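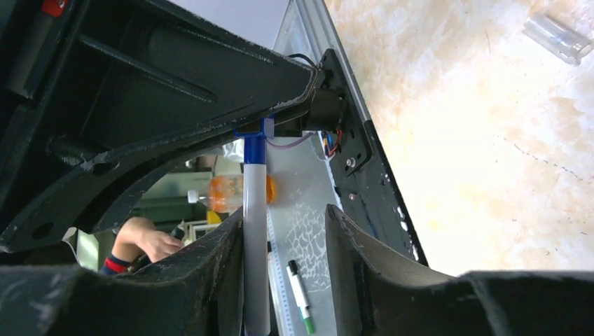

Sap flow measurement is a group of methods used in plant science to estimate the movement of water through the stems, branches or roots of living plants. The results are used in irrigation planning, forest hydrology and studies of drought response.

Principle

Water rises through the xylem mainly as a result of evaporation from the leaves. Most methods use heat as a tracer. A heater warms a small section of stem, and temperature sensors placed nearby record how the heat is carried away by the moving sap. The readings are converted to a flow rate by means of a calibration for the species concerned.

Methods

The heat pulse method releases short bursts of heat and records the time taken for each pulse to reach the sensors. The heat dissipation method compares a heated probe with an unheated one placed lower in the sapwood. In the stem heat balance method, a heated sleeve is wrapped around the stem and no probe is inserted - an advantage with seedlings and other thin-stemmed plants.

Sources of error

Inserting a probe damages the surrounding tissue, and the wound response may lower readings over the course of a season. Flow also varies with depth in the sapwood, so a single probe can give a poor estimate for a large trunk. Natural temperature differences along the stem are usually reduced with reflective insulation.

Mornance trial

The Mornance orchard trial, directed by Leonilde Henriques and Sérgio Serrano, fitted heat pulse probes to 19 pear trees over 3 growing seasons. The trial produced 397 complete daily records. Matilde Gouveia later reviewed the calibration and recommended that probes be moved to fresh wood each March. The records are held in the Wumska archive.

Related measurements

Sap flow data are often read together with stem diameter, soil moisture and leaf water potential. Stem diameter sensors, known as dendrometers, show the daily shrinking and swelling of the trunk but do not measure flow directly.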